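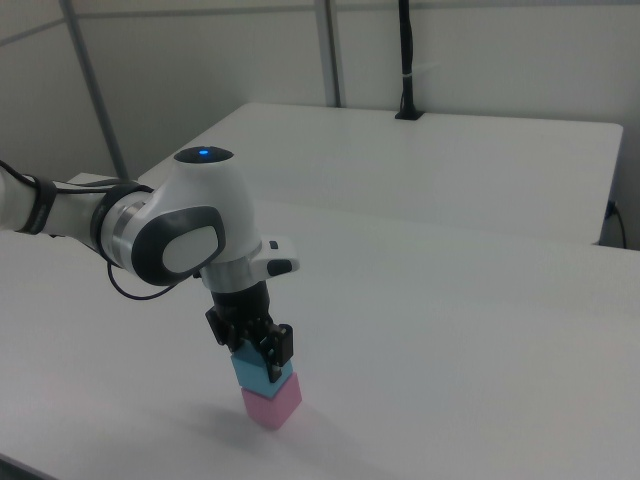 Drevent is a small lab that checks whether robot learning results hold up when someone else runs them. We started it after reading one too many papers where a success rate rested on a single good afternoon. Most of our work is done with blocks, and we get teased for it. A light blue cube held on top of a pink one, both off the table, looks like a solved problem. We don't treat it as one until we know how often it goes wrong and what the authors decided to call a success.

## What we do

We take a published method, rebuild it from the paper, and run 100 trials. Then we move the cubes to new starting positions and run another 100. If the second number falls well below the first, we say so, and we publish both. Akua Abugri wrote our scoring rules and still argues with the rest of us over trials where the stack leans.
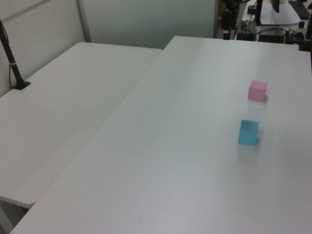
Starting positions are where a lot of good numbers go bad. A policy called Zemon, which we trained ourselves and were rather proud of, did well on the layouts it had seen and badly when we turned the cubes a little. We left that result on our site. We also don't accept "the lighting changed" as an excuse, our own included.

## What we don't claim

Stacking two foam cubes says very little about packing boxes or folding shirts. We have tested 16 methods so far, which is a thin basis for big statements, and we try not to make any. When a company such as Griltel asks us for a single score to put in a brochure, we send the full table of trials or nothing.

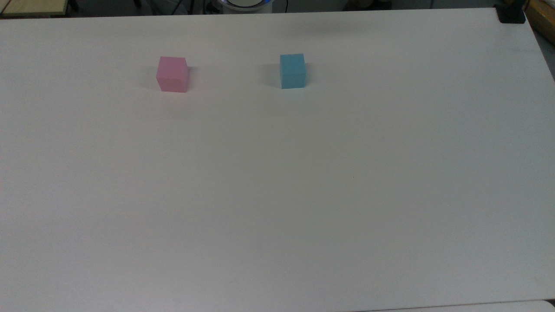 *Pink and blue cubes, set apart on the table.*

## Who we are

Akua runs the trials. Edem Essien handles the statistics and has talked us out of two papers. If you think we got your method wrong, send your code and your failed runs too. We'll read the failed ones first.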